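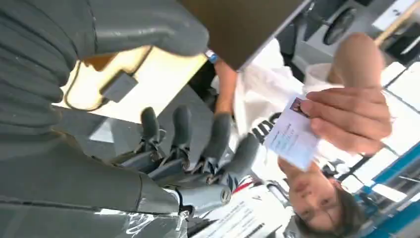
A gray robotic arm and hand.

How to Write Up a Town Event for Your Local Newsletter

August 19, 2021

I've been sending little write-ups to the Bodton newsletter for a good while now (pancake suppers, the library book sale, one very long ribbon cutting), and people keep asking me how I do it. So, for anyone who got talked into covering the next one, here's my way!

What you need: a small notebook, two pens, comfortable shoes, and the word limit. Ask for that limit before you go. Ours is 278 words for a short item and 839 for a feature, and I once turned in 2378 words on the July street fair. I loved every one of them and almost all of them got cut.

Step 1. Get there early. Twenty minutes is plenty. Setup is when people are chatty, and you can walk right up to whoever is unfolding chairs and ask how long they've been doing this.

Step 2. Write down the boring stuff first. The full name of the event, who put it on, where it was, what time it started. Do it before the food comes out or you'll forget, I promise. I left the Gunn Street bridge walk without writing down which club ran it and spent that whole evening on the phone.

Step 3. Talk to three people. One who organized it, one who came with kids, and one who looks like they wandered in. Ask each of them to spell their name, even if it's Smith. I have met a Smyth!
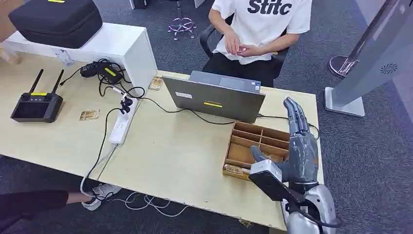
Keep your questions short, too. "What brought you out today?" works on pretty much everybody. "How did you feel about the event?" gets you "it was nice," and then you're stuck with nice.

Step 4. Catch one small thing. At the Brundach folk dance night the music quit halfway through, and the dancers just kept going, all of them humming. That was my first sentence. It took me ten seconds to write down and saved me an hour of staring at the screen later.

Step 5. Draft it the same night. Don't fuss, just get it down while you can still read your own handwriting. Start with the small thing, then who, where, and when, then your best quote, then what's coming up next.

Step 6. Sleep on it, then read it out loud. Anywhere you run out of breath, put in a period. Check the names against your notebook one more time.

Step 7. Send it in with your phone number at the top, so the editor can reach you on layout day. If it gets trimmed, keep the long version at home. Mine live in a folder, 40 of them so far, and I still add to it whenever something gets chopped.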